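Prukach cube-to-box set: README and fault notes

Maintainer: Mehwish Bhutto
Fault notes: Gunnel Grønli
Last edited: Tuesday, December 31, 2024

Read the fault section before you train on this. Part of the set was recorded with a bad wrist joint and those episodes are still in the download.

What is in the set

291 episodes of a small desktop arm doing one task: pick up a small gray cube and put it in an open box on the same table. Each episode has video, joint positions, commanded positions and a text label. The arm was driven by hand through a leader arm. No policy rollouts are included.

Recording was done at Mellville, in the corner of the back office. The box has a square marker on its front panel. We did not use the marker for anything in this release, and box poses are not provided. 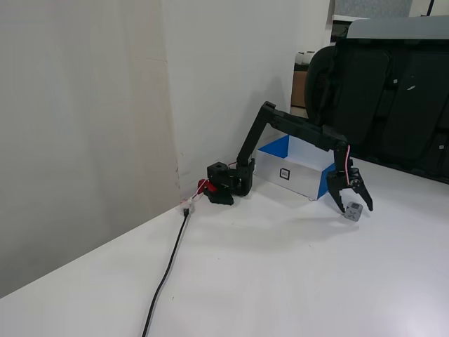
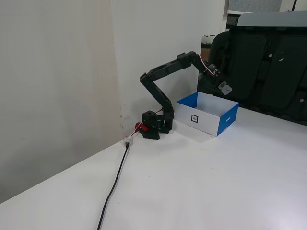 The fault

In June we started seeing episodes where the wrist stopped following its command. The operator would lower the gripper, the wrist would hold its last angle for up to 700 ms, and then it would jump to catch up. In the worst cases the jaws hit the table. One hit was hard enough to knock the arm off its zero position, and the next few episodes were recorded with a wrong offset before Gunnel caught it.

We first blamed the leader arm and swapped it. No change. Then we blamed the USB hub. No change there either. The cause was the servo cable at the wrist. It had been routed too short, so when the wrist bent down past a certain angle the cable pulled on its connector and the servo dropped off the bus. Once the arm lifted, contact came back and the servo went straight to the newest target at full speed.

Our driver made this worse. When a servo does not answer, the driver repeats the last position it read and does not raise an error. The log for a bad episode therefore looks clean, with a flat line in the wrist column followed by a step. If you use the Vasylenko driver with default settings, check this on your own setup. Set strict_read to true.

Affected episodes

Episodes 100 to 140 are the ones to worry about. The 40 episodes from 101 on have at least one dropout each. Episode 100 is the one with the table hit at the end. They are marked in faults.csv with these codes:

W1: wrist dropout, task still completed
W2: wrist dropout, cube dropped or missed
Z1: zero offset wrong for the whole episode

We left them in on purpose. People at Plernora asked for failure data, and W1 and W2 episodes are useful for that if you know what they are. Z1 episodes are not useful for much. The joint values do not match the video. Leave them out unless you want to test offset correction.

The default loader skips all three codes. Pass include_faults=True to get them back.

What we changed

The wrist cable was replaced with a longer one and given a loop at the joint. The driver now stops the arm on three missed reads in a row. It also limits the speed of the first move after a stop, so a late target cannot cause a jump. The zero position is checked at the start of every session and the result is written to session.json.

Safety

If you rebuild this setup, keep your hands away from the gripper while the bus is reconnecting. During testing the arm moved on its own after a plug was pushed back in, and Mehwish got a pinched finger. Cut power to the arm before you touch any connector. Stopping the script is not enough, as the servos hold torque and will take the next command they get.

Known gaps

Motor temperature was not logged before the driver change.
The text label is the same string in every episode.
Lighting was not controlled and shadows differ between sessions.
Episodes 12 and 13 have their timestamps swapped. The fix is in the loader, and the raw files are unchanged.

Send new faults to Gunnel with the episode number and the wrist column plotted against the command.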